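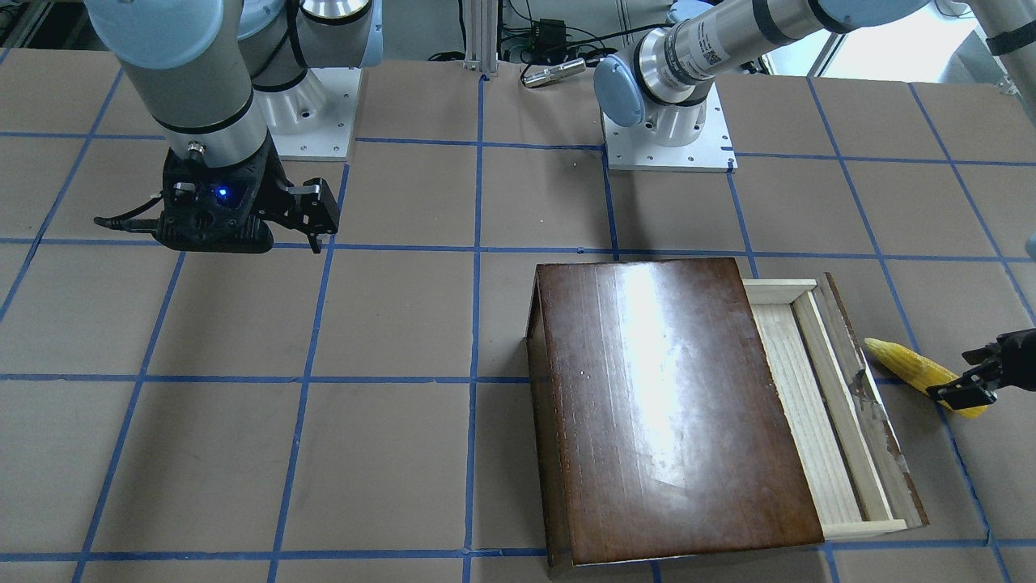 According to Getsemaní Hinojosa, it is better to lay all the long tape lines first and to cut the short ones only after, otherwise the cells become narrow at one side.

Section 2. Marking the table with tape

1. Cover the table top with the paper and press it flat with your hand, from the middle to the sides. Small creases may stay.
2. Put the first blue strip from the back of the table to the front.
3. Put the cross strips over it. Press well where two strips meet.
4. Look at the cells. They should be more or less square.

Note: The edges of the tape need not be perfect.

Caution: Do not pull the tape while you press it. It will become shorter later and lift the paper.

5. Place the wooden block on the grid, with its slot to the side where you work. 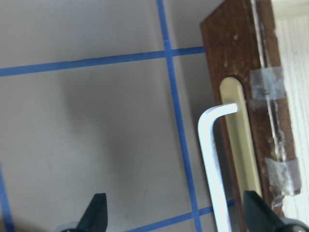 Fig. 2. Dark brown block with slot, and tape lines.

6. When you change the paper, remove the tape slowly. Order new sheets from Skeltcombe, part 176.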